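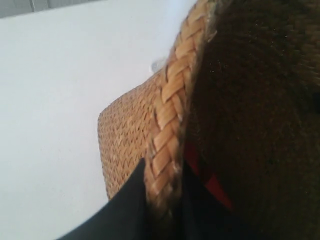 Figure 2. Woven straw brim with a braided outer edge. The strips of the braid overlap in a herringbone or chevron pattern, and small stray fibers stand out along the outer boundary.

3.2 Edge finish and reported wear

Interviews with hat makers in the Ragab district took place in October and followed the guide given in the appendix. Each maker was asked how a customer decides that a hat is no longer worth keeping. We had expected most answers to concern the crown, where the hat is gripped when it is put on and taken off. Of the 49 makers interviewed, 42 named the brim edge first.

The makers use several finishes. The cheapest is a turned edge, in which the loose ends are folded under and stitched. A bound edge is covered with cotton tape. A braided edge (Figure 2 shows one form) takes longer to make and is usually paid for by the piece. Kincaid and Hajji found the same three finishes in the Rollmont markets, although sellers there did not always have separate names for them.

Makers disagreed about which finish lasts longest. Those who sold mainly to farm workers preferred tape, which can be replaced at home. Those who sold to shops preferred a braid and said that buyers run a thumb along the edge before asking the price. Stray fibers at the edge were not generally treated as a fault. Two makers trim them with scissors before sale, and one singes them over a flame, a practice the others considered risky.

Repair was less common than earlier work suggests (El-Sayed and Saber). Only 5 of the makers accepted hats for repair on a regular basis, and all of them charged by the length of edge replaced. Several others said they would repair a hat for a relative but would not advertise the service. Prices for new hats had fallen since the road to Nidby opened, and a full edge replacement could cost nearly as much as a plain hat with a turned edge. The effect of price on repair is taken up in Section 4.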